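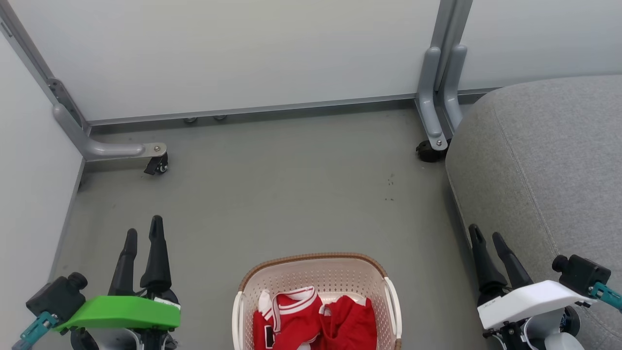

Saturday, laundry pickup, teleop

Came in early to get a decent run at the basket task before the building got noisy, and of course spent the first hour making tea and re-reading Adeel's comments from last time. They were fair comments. He reckons my demonstrations are too polite, that I hover over the cloth for ages and then take a tiny pinch of it, and that whatever gets trained on them will learn to hover too. So the rule I set myself was to commit to a grasp within 4 seconds of arriving over the basket, and if I hadn't, to call it a dud and start over.

Task as written on the Lengate sheet: both arms start low, one on each side of the basket; go in, take hold of the garment, lift it clear of the rim, move it across and lay it on the seat to the right. Same basket throughout, and I stuck with the red and white top for the whole session so Gheorghița can compare like with like. She'll do the mixed colours later in November.

I aimed for 20 demonstrations and kept 17. Two of the duds were me breaking the 4 second rule (old habits!) and the third was a proper tangle, where I'd grabbed the same fold with both grippers and spent so long sorting out who had what that it wasn't worth saving. Everything is on the Sisay drive under the usual folder, and the last good one is episode 405.

Some thoughts while they're fresh. The far wall of the basket is the friendly side. If I come in over it with the fingers well open and then close down onto cloth, I get a good honest handful. Coming in from either end means threading past a handle, and I clipped the left one more than once, which shoves the whole basket along and makes a mess of the other arm's approach. I'd love to try it with the basket turned a quarter, but that's a different task and I was told very firmly not to go changing things halfway through a set – you know who you are, Adeel.

The white trim is a real help when driving. On plain red I lose track of which fold is on top, whereas a bit of striped band gives me something to aim for. I wonder if we're making life too easy for the policy there. Worth asking Gheorghița whether she has something in a single colour without any trim at all.
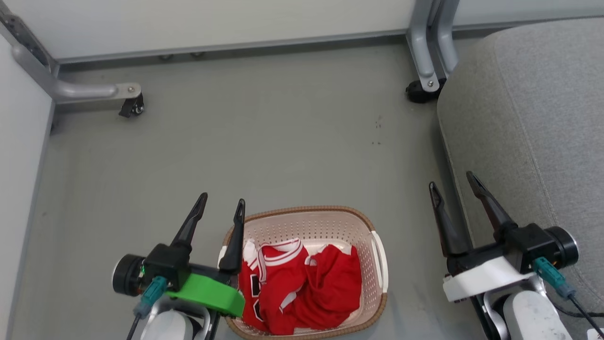 Red top in the basket, both grippers open. Left arm has the green bracket, right arm the white.

Driving notes for whoever's next on the Grukico controls: the left trigger feels softer than the right, so the left gripper closes a touch sooner than you expect. I got used to it after a few goes, then came back from lunch and had to learn it all over again. Squeeze both slowly and watch the fingers. Also, please park the right arm low before you reset the garment by hand, it saves a lot of awkward leaning.

Still to do: label the 17, write two lines on each dud (Skomelby want the failures kept as well, so don't delete them), and sweep up those dark specks on the floor, which I kept noticing in the head view and kept not doing anything about. Adeel, if you're in before me, the broom is behind the door and I'd be ever so grateful.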